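The Arm That Learned to Hesitate

The Dudard Lab newsletter, October 15, 2018

Regular readers will remember that our August issue closed with a promise. We said that by fall the manipulation group would have something to report about grasping, and that it would fit on one page. We have the something. The one page was always ambitious.

The short version is that we taught a robot arm to stop and think before it picks things up, and it now picks up more of them. The long version involves a summer, a great deal of tape, and a disagreement over the word "confidence" that is still going on in the kitchen.

Start with the old way of doing it. Our previous method, Viment, looked at the table once, chose a grasp, and went for it. If the chosen grasp scored well, down went the arm with all the assurance of a man backing a trailer into a lake. Viment was fast. It was also very sure of itself when it was wrong, especially with small things that sat close to other small things. It would score a grasp at the gap between two blocks higher than a grasp on either block, then close its fingers firmly on air and carry the air over to the bin.

Keabetswe Mokgethi kept a log of these deliveries. Going back through it in the spring, she noticed that most of the misses had a tell. If you shifted the input picture by a tiny amount and asked Viment again, a good grasp stayed where it was. A bad grasp wandered. The score barely changed, so the score was no help, but the location hopped around like a kid who has been asked who broke the lamp.

That became the whole idea. The new method, which Obaidul Siddiqui named Zistar before anyone could stop him, asks the same network the same question several times on the way down, from the slightly different views you get for free because the arm is moving anyway. If the answers agree, it carries on. If they scatter, the arm pauses above the table, backs up a little, and comes in from another angle. There is no second network and no extra training. The part that does the work is a page and a half of code, a good deal of which is comments by Obaidul addressed to himself.

We ran 787 grasp attempts in all, split between the two methods, with the same objects put back in the same marked spots for each. Of these, 350 were on what we call the easy layouts, where everything has some room around it. The two methods came out nearly even there, which was a relief to Angus Treloar, who wrote most of Viment and had started referring to it in the past tense. The crowded layouts were where they split. Zistar dropped or missed far fewer objects, and when it did fail it usually failed by giving up, which is the kind of failure you can plan a system around. An arm that gives up can ask for help. An arm that has proudly binned a handful of nothing thinks it's time for lunch.

Now the bill. Checking costs time. A grasp takes about 4 seconds longer with Zistar than it did before, and if a layout is really bad the arm can dither over it for a good while. Birger Rustad timed the worst one and declined to share the number at group meeting, on the grounds that there were visitors. We have since put a limit on how many times it may change its mind. People have asked to have the same limit applied to group meeting.

The other sore spot is calibration. Because the method compares views taken from different arm positions, it assumes we know quite well where the arm is. Early in the summer we didn't. The mount had been bumped, the offset was wrong, and so every view disagreed with every other view and the arm refused to touch anything at all. For most of a week we believed we had discovered that the problem of grasping was harder than the field had supposed. Then Birger tightened a bolt. The section of the write-up titled "Sensitivity to calibration error" is the dignified form of this story.

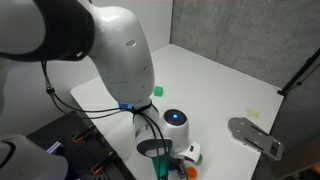
So the obvious next question is whether any of it survives contact with objects that aren't plain little shapes. Our object set is friendly. The colors are bright, the sides are firm, and nothing in it is see-through or floppy. We know perfectly well that a plastic bag would make fools of us. Keabetswe has a box of awkward items under her desk for exactly this purpose, and we have been putting off opening it until the paper is in.

There's a deeper question too, and it is the one being argued in the kitchen. Angus holds that agreement between views is a measure of confidence. Obaidul holds that it's a measure of stubbornness, and that a network can be wrong in the same place from every side. He has a few cases from the logs that back him up. They are a small share of the failures, but they are the ones the method can't catch by design, and more looking won't fix them. Our current thinking is that the fingers will have to get involved: close gently, feel whether there's something there, and only then lift. That work is starting now, under the name Abbasi, and we will be careful this time not to say how many pages it will take.

The code is tidied up, more or less, and lives in the usual place. If you want to try it on your own arm, check the mount first. A draft of the paper is available to anyone in the building who will promise to read past the introduction. Comments go to Keabetswe, complaints about the name to Obaidul, and he already has 100 of them from Angus.

Comments (4)

Darragh Hegarty
Nice piece. Did you try just averaging the grasp locations over the views? Seems cheaper than backing off.

Keabetswe Mokgethi
We did. When two blocks are close together the average lands neatly in the gap, so you get the old problem back with better statistics.

Darragh Hegarty
Ha. Fair enough. Median?

Angus Treloar
For the record I have never backed a trailer into a lake.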